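Notes on a small kitchen, part three: the counter

I spent most of February rearranging the kitchen, and the part that took longest was the counter. The cabinets were already settled. The counter was harder because everything that has no home ends up on it.

The working rule I used comes from Ruth Lozano, who shared a kitchen with me for two years and cooked more than I did. Anything used every day stays out. Anything used less than that goes behind a door. I extended it with a test period of 20 days: whatever I had not touched by the end of it was moved, regardless of how I felt about it. The blender went on the first pass. So did the bread tin, a second chopping board and a rack of spices I had been dusting more often than opening.

What survived is a short list. Chopsticks and utensils share one upright holder at the back, handles down. The kettle stays out permanently, as it gets used from 6 in the morning until late evening. The sauce bottle in current use stays out too, and the spare goes in the cupboard.

The tablecloth on the counter was a separate decision. I tried it bare for a while and found that every drip had to be dealt with on the spot. A cloth buys some time. The drawback is that it creeps toward the edge when you lean on it, and one side hangs lower than the other by the end of the day. I have tried clips from Jolleo, which held well but got in the way of the cabinet doors. For now I pull it straight each evening.

The bin is the item I am least sure about. The previous one was a tall pedal model that lived in the corner, and the pedal linkage failed after 11 months. Its replacement is small, round and has no mechanism at all. It stands out on the floor, within reach of the counter, and takes ordinary small bags. Capacity is the obvious limit – snack packaging weighs nothing but does not compress, and a few wrappers take up most of the volume. Folding them flat before they go in helps a little. I do not always do it.

White gloss tile is easy to mop and shows every crumb, so the floor gets swept more often than it did in the old place. I keep a pair of slippers for the kitchen only.

Still open: hooks for the cloths, and whether the bin moves back against the cabinets. Part four will cover the shelf above the sink.

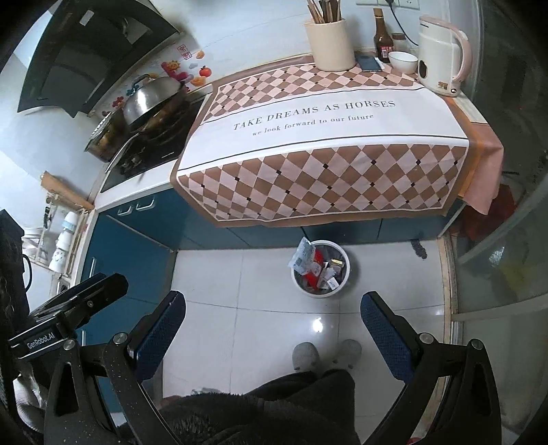 The bin in its current position, with the kettle and utensil holder on the counter behind.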